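Chapter 4

Reading a Place Before You Write It

In this chapter you will learn how to:
prepare for a visit without deciding in advance what you will find
take notes that are still useful a month later
tell a place's story about itself from the one visitors tell about it
choose where a travel piece ought to begin

4.1 The bus that stopped short

Travel writing is a strange and wonderful trade, and nothing in it gives me more pleasure than the first hour in a town I know nothing about. You step down from the bus with your bag and your half-wrong ideas, and everything is information: the price of tea, the names over the shops, which side of the street people walk on when it rains.

My favourite first hour took place in Drilville, a small town at the foot of the Gaswood hills. I hadn't meant to go there. I was on my way to Rundness, on the coast, where I had a room booked and a piece nearly written in my head (harbour, old lighthouse, fried fish, the end). The coast road had slipped in the night and the bus went no further. The driver pointed up the hill to a guesthouse and drove back the way he had come.

I stayed four nights. The Rundness article was never written and the Drilville one became the first piece of mine that anybody wrote to me about. We shall be coming back to it throughout this chapter, because I made most of the mistakes there that a beginner can make, and I still have the notebook to prove it!

4.2 What you bring with you

Everyone arrives with luggage of the mental sort. If a town has been in the news, you arrive with the news. If it has been in a film, you arrive with the film. Even a place you have never heard of comes with its name, and a name can do a surprising amount of work. I had decided before I reached the top of the guesthouse hill that Drilville must be a mining town, grey and worn out, and I spent my first evening looking for evidence. The notebook has "mine?" written beside an old chimney. The chimney belonged to a bakery.

The name has nothing to do with mines. The drill was a seed drill, and the town grew up round a yearly market for farm tools. Anyone could have told me so, and when I finally asked, the first person I tried did.

So before you set out, sit down and write what I call an expectations page. Put down everything you think you know: what the place looks like, what people do for a living, what they eat, what they argue over. Be as rude or as dreamy as you like, as no one else need ever see it. Then fold it into the back of your notebook and leave it alone until you are home. When you take it out again you will find that some of it was right, some was daft, and a good part of it has crept into your notes dressed up as observation. Those last lines are the ones to look at hard.
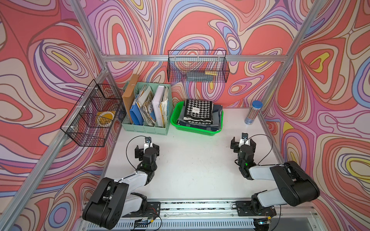
A word on reading beforehand, as students always ask how much is enough. My own habit is to read one history, one thing written by somebody who lives there, and the most recent local newspaper I can get hold of. The history gives you the long view. The resident gives you the tone of voice. The newspaper, bless it, gives you the drains, the parking row and the school play, and it's out of such things that a real conversation with a stranger is made. I have had more good talk out of a parking row than out of any castle.

What I leave until afterwards is other people's travel writing. It is hard to see a square freshly once a better writer has told you it looks like a stage set.

4.3 Notes that last

A notebook is for the person you will be in a month's time, who will have forgotten nearly everything. That person can't do much with "lovely valley, friendly people". Compare these two entries, both from my second day in Drilville.

Entry A: Walked up to Gaswood in the morning. Beautiful views. Very peaceful. Met a nice old man.

Entry B: Path to Gaswood starts behind the bus shelter, past allotments with bean poles still up. Smell of woodsmoke and wet dog. Man mending a gate says the top path is "for visitors and sheep" and sends me by the stream. Stream path much better. Boots ruined.

I could have written Entry A without leaving my bed. Entry B hands me a smell, a voice, a small joke and a decision, and from it I can rebuild the whole morning. You'll see too that B hardly tells you what I felt. It doesn't need to. If the details are good, the feeling comes back with them.

Try to get down what people say as they say it, the same day. Speech goes off faster than milk. If you can't write in front of somebody (and often you shouldn't, it makes people stiff), repeat the best phrase in your head until you can get round a corner. I have stood behind many a chapel muttering.

Numbers deserve care as well. The sign at the start of the Gaswood path says the wood has 1,000 oaks. I copied this down and printed it, and a reader asked me, very politely, who had counted. I had no idea. Had I written "a sign claims 1,000 oaks", I should have been perfectly safe, and the sentence would have been more fun. Whenever a figure reaches you second-hand, note down where it came from right beside it.

4.4 Whose town is it?

Every place tells at least two stories. One is on the signs, the leaflets and the tea towels. The other is told in kitchens and at bus stops, and it changes depending on who is talking. Neither is false. A good travel piece lets the reader hear both and enjoy the gap between them.

In Drilville the leaflet story was the tool market, held every December, with its brass band and its parade of painted ploughs. I'd missed it by months, and I moped about this for a whole day as if the town had been switched off in my absence. Then the woman who ran the guesthouse, Mrs Chow to the guests and simply Chow to the rest of the street, told me that she couldn't stand market week. The town was full, the bread ran out and her sister came to stay. The week she loved was the one after, when everybody went round to everybody else's house to finish the leftovers and return the borrowed chairs.

There was my piece! A whole town carrying chairs home. I hadn't seen it, and I said so plainly in print, but I'd sat on one of those chairs (it had a neighbour's initials burnt into the underside) and heard about it from a person who minded.
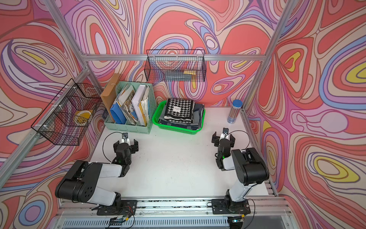 Getting to the second story takes time and a bit of nerve. A few habits will help.

Go back to the same place twice. The first time you buy a bun you are a stranger, and the second time you are the person who liked the buns. I went to the bakery every morning I was in Drilville, and on the third morning I was told about the chimney, the flood, and a long quarrel over a bridge.

Ask about ordinary days. "What's special here?" gets you the leaflet. "What did you do this morning?" gets you a life.

Ask who has left, and who has come. Small towns are often described as unchanging by people who stop for lunch. Chow's family had come from the coast, the baker's from two valleys over, and the schoolteacher had arrived by mistake, on my bus, years before.

Be careful of the word "still". "They still bake their own bread." "Women still wash clothes in the river." It's a small word with its nose in the air, and it tells readers that the people they're reading about are running late. Cross it out and see whether the sentence misses it.

And please do pay for things. Buy the bun, hire the guide, tip the driver. You are making your living out of these people's mornings.

4.5 Where to begin

Beginners tend to begin at the airport. It's natural enough, for that is where the trip began, but the reader has been in an airport and would like to be let out of it. The order in which things happened to you is only one of the orders open to you.

My first draft of the Drilville piece ran to 14 pages, and the town didn't turn up until the fifth. Before it came the packing, the station, the weather, my views on station sandwiches and a long paragraph on landslips. I was terribly proud of the landslips. I cut the lot and began with the chairs, then went back to the stranded bus in a couple of lines, and the piece was suddenly alive. Cutting like this is one of the great joys of the work, once the first sting has passed.

You can open on a person, on a thing, on a sound, or on your own mistake. You can open with a plain statement of fact if the fact is odd enough. What matters is that your first paragraph makes a promise that the rest of the piece can keep. If you start with a borrowed chair, the reader will expect to hear about neighbours. Start with a landslide and they will expect danger, and be rather let down by buns.

Not all writers agree with me on this, and you should hear the other side.

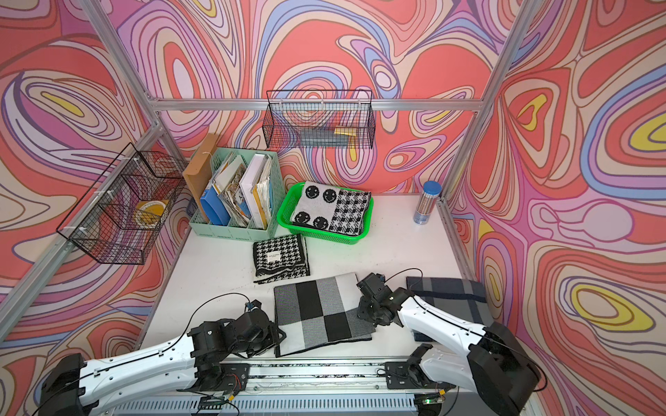 Renji Nishimura objects that the road in is often the truest part of any journey. He would have kept the landslips, he told me, and possibly the sandwiches, because a reader who has been made to wait for a town is glad to see it, and one who is dropped in the middle of it with a chair in his hands may simply wonder where he is. His own account of Gaswood spends three pages on the climb and one on the wood. "You flew your readers in," he wrote at the foot of my draft. "Let them walk a bit."

I think he has a point about waiting, and I have since put the bus back in, at rather greater length. Read both openings in the exercises and make up your own mind.

4.6 Before you read on

The rest of the chapter takes each of these matters in turn, with longer extracts and plenty of practice. You'll need a notebook that fits in a pocket, a pencil (pens hate rain), and somewhere to go. It needn't be far. One of the best pieces a student ever gave me was set on the number 43 bus, end to end and back again, on a wet afternoon.

Choose your place now, before turning the page, and write your expectations page for it. Allow yourself ten minutes. Don't look anything up.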